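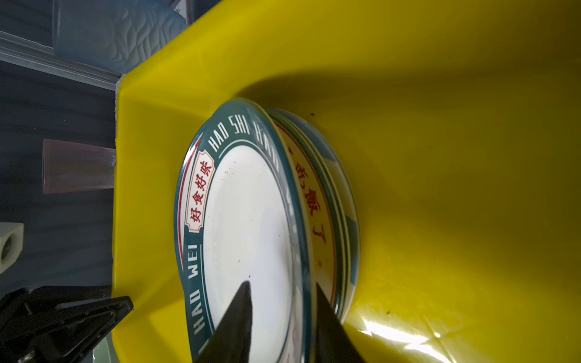 A Carnorico abre candidaturas para dois postos de técnico de campo no programa de controlo de peixes invasores da albufeira de Sallgate. O contrato é a termo certo, com início em abril e duração de uma época de amostragem. As funções repartem-se entre a embarcação, as margens e a estação de apoio, onde a equipa faz a triagem, a pesagem e o registo das capturas. A estação dispõe de alojamento e de cozinha partilhada, com loiça fornecida (os pratos de rebordo verde-azulado ficam na caixa de plástico amarela, ao alto). Roupa de cama e toalhas são por conta do trabalhador.

Área de intervenção

A albufeira ocupa 832 hectares e inclui zonas húmidas marginais com nidificação de patos e garças. A rede de amostragem tem 108 pontos fixos, visitados segundo calendário definido pela coordenação. Na época anterior foram retirados 1.348 exemplares de carpa, todos medidos e pesados antes do encaminhamento.

Funções

Colocação e levantamento de redes de emalhar e nassas.
Apoio à pesca elétrica em embarcação, sob orientação de operador credenciado.
Identificação de espécies, biometria e recolha de escamas para leitura de idade.
Inspeção e limpeza das grelhas de retenção no canal de descarga.
Introdução de dados na plataforma Lorkance no próprio dia da saída.

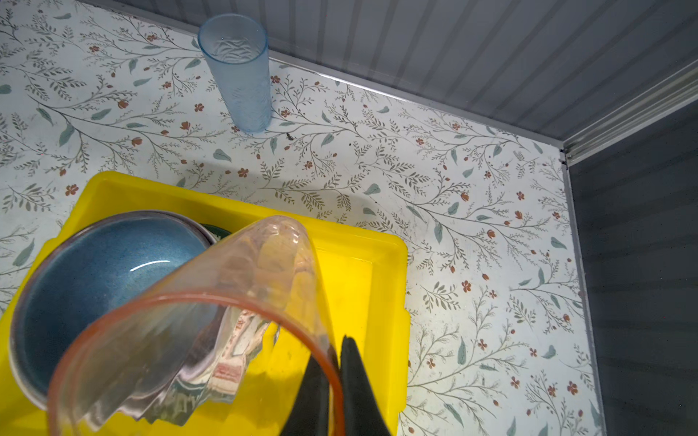
As saídas começam às 6h00 e terminam, em regra, às 14h00. Em períodos de desova pode haver turnos noturnos, pagos com o acréscimo previsto na lei.

Requisitos

Curso técnico ou licenciatura em biologia, gestão cinegética, aquicultura ou área afim.
Carta de condução da categoria B.
Carta de navegador de recreio válida (preferencial).
Capacidade para movimentar cargas em terreno irregular e saber nadar.

Candidatura

Enviar currículo, cópia dos certificados e uma carta de uma página para o serviço de recrutamento da Carnorico, indicando no assunto «Técnico de campo – Sallgate». Os candidatos selecionados realizam uma prova prática de identificação de espécies e uma entrevista na estação. As despesas de deslocação à prova não são reembolsadas. Candidaturas sem os certificados anexos não serão avaliadas.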